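# Chapter 2
## Other People's Money: The Merchant Banker at Work

When the grain dealer Helmut Stöcker died, his heirs opened the iron box under his bed and found, in place of the fortune they had been discussing on the stairs, a stack of paper. Most of it was promises. A miller in Clomberg promised to pay at the next fair. A cloth merchant in Skokik promised to pay the miller's debt if the miller did not. Stöcker himself, in a firm and handsome hand, promised nearly everyone.

The heirs wept, for the wrong reason. When the paper was finally sorted out, it came to 1,109 florins owed to the dead man and 1,094 florins owed by him. He had fed a town, dressed well, married two daughters to men with carriages, and left an estate worth 15 florins and a good saddle. By the standards of his trade he had done nicely.

This chapter is about how such a life was possible. In Chapter 1 we looked at coins: what went into them, who shaved bits off them, and why a traveler in the 1700s might need a small bag of six kinds to cross one river. We now turn to the people who found coins a nuisance and arranged to use as few of them as they could.

### 2.1 The trouble with carrying money

Suppose you sell wool in Zitudstead and want to buy dye in Skokik. You have silver. Silver is heavy, it clinks, and the road between the two towns passes through a forest with a well-earned reputation. You could hire guards, but guards can also hear clinking.

The answer was the **bill of exchange**. You took your silver to a merchant in Zitudstead who did business in Skokik. He gave you a letter telling his partner there to pay you, or anyone you named, a certain sum on a certain date. You put the letter in your coat. A thief who took it had stolen a piece of correspondence.

Everyone gained by this, the merchant most of all. He had the use of your silver for weeks. He set the rate at which one town's money became another's, and he set it kindly toward himself. The Church frowned on lending at interest, and had frowned on it for centuries, but it had less to say about changing money. A great deal of lending was therefore written up as changing money. The theologians were not fooled, though a number of them had accounts.

### 2.2 From merchant to banker

Few people in this period set out to become bankers. They set out to sell salt, or timber, or hides, and found after some years that the letters were earning more than the hides. The **merchant banker** was a trader who had noticed this.

Washington Batista is a late but clear case. He arrived in the port of Pai at 25, with a cousin's letter of introduction and a loan from the same cousin, and spent his first years shipping sugar. His letter books survive, and they are a comfort to anyone who has ever made a poor decision. He bought high in December and sold low in spring. He insured the wrong ship. But he paid his bills on the day they came due, even when he had to borrow at ruinous rates to do it, and so other merchants began asking him to put his name on their bills as well. For this signature he charged a fee. Within a few years he had stopped shipping sugar – his correspondents sound relieved – and dealt in nothing but his own good name.

Batista's contemporaries called this **credit**, from the Latin for "he believes." The word is worth taking literally. A banker's stock in trade was what other people believed about him, and he spent heavily to keep it up. The tall house, the box at the theater and the matched horses were business expenses. A banker seen on foot in the rain could expect visitors by noon, all of them polite and all of them wanting their money.

### 2.3 Family, marriage, and the distant office

A bill was only as good as the man who had to pay it at the other end, and he might be ten days' ride away. Whom could you trust at that distance? The usual answer was a relative. Sons were sent abroad at fifteen, nephews were scattered like seed, and daughters were married with an eye to the map. The Stöcker sons-in-law both lived in towns where Helmut did business, and love may have come into it too.

Where family ran short, the trusted clerk filled in. He copied letters, kept the ledgers, and knew enough to ruin the firm. Much of his day was pure repetition: the same entry made in the daybook, then the journal, then the ledger. 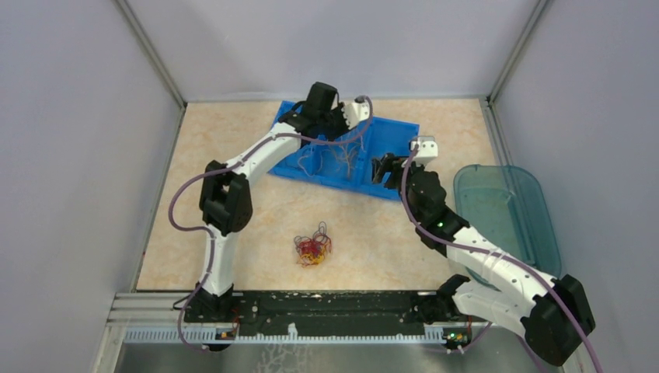

**Figure 2.1** Two robot arms mounted on a single rail, with a blue plastic tray.

### Terms to watch for

- **Bill of exchange:** a written order to pay a set sum at a set place and time
- **Drawer:** the person who writes the bill
- **Drawee:** the person told to pay it, sometimes to his surprise
- **Acceptance:** the drawee's signature, after which surprise is no defense
- **Protest:** a formal record that a bill was not paid, drawn up by a notary

The sources for this chapter are mainly letters and account books. Read the letters first. The account books tell you what happened, but the letters tell you what the writer hoped his partner would think had happened, and in banking the second often decided the first. We begin with Stöcker's last letter to Clomberg, in which he reports excellent health and asks for three more months.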